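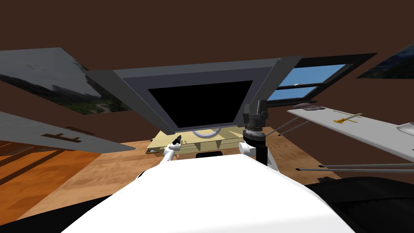 Selon Tormod, le planificateur n'y est pour rien : si le bras droit s'arrête devant le moniteur, c'est la carte d'occupation qui est trop grosse, et il faudrait arrêter de toucher aux coûts. Il me l'a redit vendredi matin. Je veux bien, mais il disait la même chose en novembre à propos du bras gauche, et c'était un signe inversé dans la config.

Repris donc depuis le début, dans la simu, branche Asteo.

Ce que je sais : le moniteur a un cadre large et évasé, et il est posé de biais au-dessus du plateau beige. Le collisionneur, lui, est une boîte. Avec une boîte alignée sur les axes on perd tout l'espace sous le cadre, donc l'objet rond qui dépasse du bord inférieur est inatteignable par construction. Pas besoin d'un planificateur pour le savoir.

Essai 1 : boîte remplacée par une décomposition convexe. 200 requêtes, même graine. 154 trajectoires trouvées. Ľudovít trouve ça encourageant. Moi pas trop : une bonne partie passe par une rotation du poignet que je n'oserais pas envoyer sur la vraie machine.

Essai 2 : même chose, limite à 3000 itérations. Le temps de calcul monte, le taux ne bouge presque pas. À mon avis les échecs restants sont des buts mal posés - la pose de préhension est calculée sur le centre de l'objet complet, y compris la partie cachée sous le moniteur. Edeltraud soutient que la perception « complète » correctement la forme. Je demande à voir. L'écran est noir, le bord de l'objet est courbe, et le module pourrait aussi bien compléter un plat qu'un cadran d'horloge. Son score de confiance reste élevé dans les deux cas, ce qui ne me rassure pas.

Autre chose : la vue est penchée et très basse. Vérifier que la transformation caméra-base est bien celle qu'utilise Nestov, et pas celle recopiée à la main dans le script de lancement. J'ai trouvé deux fichiers, avec deux valeurs de tangage. Aucun commentaire dans l'un ni dans l'autre.

À faire :
- rejouer les échecs avec la pose vraie de la simu, sans perception
- pénaliser la rotation du poignet, puis recompter
- supprimer un des deux fichiers de calibration (demander à Hildegard lequel)
- ne rien annoncer à Grandidico avant d'avoir refait la série avec une autre graine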